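# Club cricket: does a rained-off game still count towards my player's qualification?

**Wahyudi Wibisono**, July 22, 2019

Bit of a panic so sorry if this is all over the place. I've ended up as team sec for our second XI at Turnimberg CC and the rules booklet is doing my head in.

We've a lad who joined us late from another club. League says a player has to have played 2 league matches for the club before he can turn out in the cup semi, which is first Sunday in August. He's played one full game. The other one we got to the ground, tossed, teams handed in, we batted first, got to 90 for 3 and then it hosed down and that was that. Abandoned, points shared. He was down to bat at six so never went in, never fielded, never touched a ball.

Does that count as "played"? Our captain says yes obviously, his name's on the card. The Brzozowska lot (who we've got in the semi) have already been making noises that it doesnt. I don't want to win the thing and then get chucked out on a technicality.

Also, second thing while I'm here. If he doesn't qualify can he still be twelfth man and field if somebody goes off? The booklet says "substitutes shall be bona fide members" and nothing else about it.

Only got one more league game before the semi and he's away at a wedding that weekend, so I can't just get him another match in.

---

**Remigiusz Krajewska**

Scored and did fixtures for years, different league to yours but they mostly crib off each other so here goes.

Normal position is that once the toss has been made and the team sheets swapped, the match has started as far as the paperwork goes, and everyone named on the sheet has played in it. Whether he batted or not makes no odds. Think about it, plenty of number elevens go a whole game without batting or bowling and nobody says they weren't in the side. Same as in the averages, he'd get a match against his name with no innings.

What trips people up is the other sort of rain-off. Turn up, look at the puddles, both captains shake hands and go home. No toss. That generally does NOT count for qualification, even if the league gives you both points for it, and even if somebody typed the teams into the website afterwards. We lost a plate quarter final that way. Had a lad down as qualified off a game where the covers never came off. 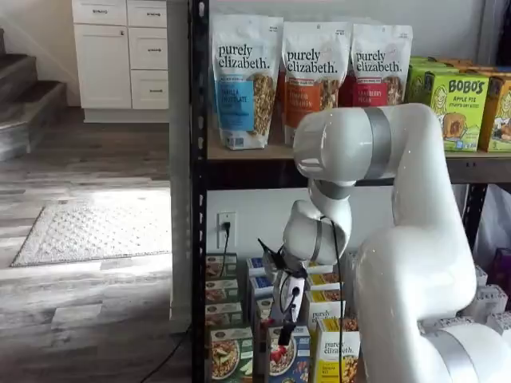
So check three things. Was the toss definitely made (sounds like it was, you batted). Is he on the sheet you gave the umpires, not just the one in your captain's head. And is he on the online scorecard, spelt the same as his registration. That last one sounds daft but we had a player in twice under two spellings, one game on each, and the league had him down as not qualified till I got it merged.

Then email the league's registration person, not the fixtures one. Keep it short: date of the match, score when abandoned, his name, "please confirm he's eligible for the semi". Get it back in writing and print it. Do it this week, people go on holiday in August and you'll be ringing round on the Saturday night otherwise.

On the sub question, yes usually, as long as he's a paid up member and the umpires know. He can field. Can't bat, can't bowl, can't captain, and can't keep wicket unless the umpires say it's ok. Some cups want the twelfth man named at the toss as well so read that bit of yours.

---

**Hiltik**

Your captain's right. If hes on the card he's played. We had one abandoned after 2 overs last season and it counted for everyone, no bother.

Wouldn't worry about the other side moaning, they always do before a semi. They'd have to put a protest in properly and most leagues want a deposit for that.

Do check his registration date though. Has to be registered BEFORE the abandoned game not after. Loads of clubs send the form in on the Monday and then it's too late, match is wiped for him.

---

**Wahyudi Wibisono**

Cheers both. Toss was made, he's on the umpires' copy, I've got a photo of it on my phone. Registration went in the Thursday before so should be alright. But he IS spelt wrong on the website, one L instead of two, so thanks for that, would never of looked. Have emailed the registration sec tonight with both things in. Will post what she says.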